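Thread on oiling and looking after wood cutting boards and countertops. I refinish them for a living at Maddocks and get the same messages every week, so I'm putting it in one place.

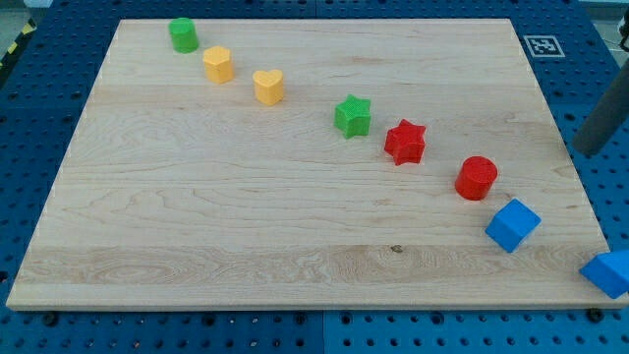 How often should a maple board be oiled?

Once a month if you use it daily. A new board wants more than that – I do four coats in the first week, then go monthly.

2/ Use food-grade mineral oil. Drugstore stuff is fine. Olive oil and other cooking oils go rancid in the grain and you will smell it by summer.

3/ Warm the bottle in a bowl of hot water first. Pour, spread with a rag, leave it overnight, wipe off what's left in the morning.

4/ Do both faces and all the edges. End grain drinks the most. A board oiled on one side only will cup, and then it rocks every time you cut.

5/ Sanding. Start at 120 if there are knife marks, then 180, then 220. Wipe with a damp cloth and let it dry so the fibers stand up, then hit it once more with 220, light pressure.

6/ Ynyr Landeg asked about going up to 400. You can. The oil takes slower and I can't feel the difference after a month of use.

7/ Wax on top is optional. I mix one part beeswax to four parts mineral oil by weight, melted in a jar in a pan of water. Keeps for a year in the cupboard.

8/ Smells: coarse salt and half a lemon, scrub, rinse, stand it on edge to dry. Onion takes two goes.

9/ No dishwasher. Ffion Bowen sent me one that went through twice and both glue lines had opened. I ripped it down and glued it again, and she has it back now, an inch narrower.

10/ Someone asked about small knots. If it's tight, leave it. If it moves when you press it, fill it with clear epoxy and sand flush before you oil.

11/ Black rings from a wet can: oxalic acid, gloves on, rinse well, let it dry two days before sanding. That's for countertops. I don't use it on anything you cut food on.

12/ Walnut and cherry get the same treatment as maple. Teak I mostly leave alone.

13/ Rags with mineral oil can go in the trash. Rags with linseed or tung oil get laid flat outside until they're stiff – they can catch fire in a pile.

14/ Will do butcher block seams next, probably in November when the shop is slower.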